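Tidying is the chore I am asked about most. When I tell people at a birthday party that I visit places where robots are tried out, they do not ask about welding or about cars. They ask if the thing can clear the kitchen drawer, or the shed. So this gallery page is about that question only, and I have tried to keep the answers short. It has one picture and some notes, and it will grow when I have been to more places.

My name is Jasper Willems. I worked for many years in the tool store of a repair shop in Betberg, where putting away was a part of every day. I am not an engineer. I look at these machines as somebody who had to do the same work by hand, and who was often tired of it at the end of the afternoon.

## Putting away the tools

The task is one that every workshop knows. Small things are lying on a table, there is a box, and at the end of the job the things should be in the box. In our store in Betberg we had 1328 items on the list, and the new boys learned the list by putting things back. It took them a full winter before they stopped asking me where things belong.

For a person the first part, the picking up, is so easy that we do not have a word for the difficulty of it. For a machine it is most of the work. A hammer is kind: it is heavy, it stays where it is, and it has one good place to hold. A cable is not kind. If you take it at one end, the other end goes where it wants.
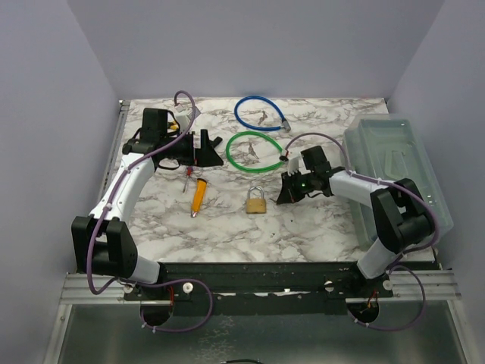

Two arms over a marble-look table, with a blue and a green cable lock, a brass-colored padlock, an orange utility knife and a red-handled screwdriver. The translucent container is on the right.

## What I would watch for

**The padlock.** I would give this one to the machine first. It is compact and it does not bend. The only question is how the gripper comes to it, because a padlock can be held by the body or by the shackle, and the shackle swings when it is open.

**The cable locks.** Here I would expect trouble. A loop like this must be lifted high enough that it is free of the table, and then it must be brought down inside the box and not half over the rim. When I did it by hand, I folded the loop with my second hand without thinking. Two arms can do this also, in principle, but then they must agree with each other about the moment.

**The utility knife.** In our shop there was one rule, which was that you look at the blade before you touch the handle. I have asked at several places if the machine looks at the blade. The answer was usually a friendly smile. I do not blame them, but I would not let my grandson work next to it.

**The screwdriver.** A thin shaft on a flat surface is difficult for wide fingers. The handle is better. A person rolls it a little with one finger and then takes it, and I find it beautiful when I see a gripper do something similar, even when it is slow.

## About speed

I am often asked for numbers, so I give the ones I have from my own notebook. At Plolau, a small company that sorts returned goods, I was allowed to sit next to the table during one afternoon. The arms there made 154 good picks out of 220 tries. The people were proud of it and I think they had the right to be. I was also thinking that in the store I would have sent a boy home with such a result.

My old colleague Josefien Postma had another opinion when I told her. She said that the boy goes home anyway at five, and the arm can continue through the evening, so it does not matter so much when it is slow or when it must try again. This is a fair point for a shop floor. For a kitchen it is less good, as you want your table back before dinner.

At Vandenberghe, where they rent out garden machines, they looked at such a system for the returned accessories and decided to wait. The price was one reason. The other was that a person still had to stand near it to take the wrong things out, and that person could as well put away the right things.

## Can I have one at home?

No, not yet, if you mean a machine that you leave alone with the drawer. What I have seen works on one table, with light that stays the same, and with somebody who knows where the stop button is. The drawer at my house has 40 things in it, of which I can name perhaps half, and some are sticky.

I am less sure about the shop floor. A bench with known tools and one box is a much smaller problem, and the people at Skandisthorpe have promised me a visit in December to see theirs. If I am allowed to take pictures there, I will put them under this one.

Corrections are welcome, about the machines and also about my English.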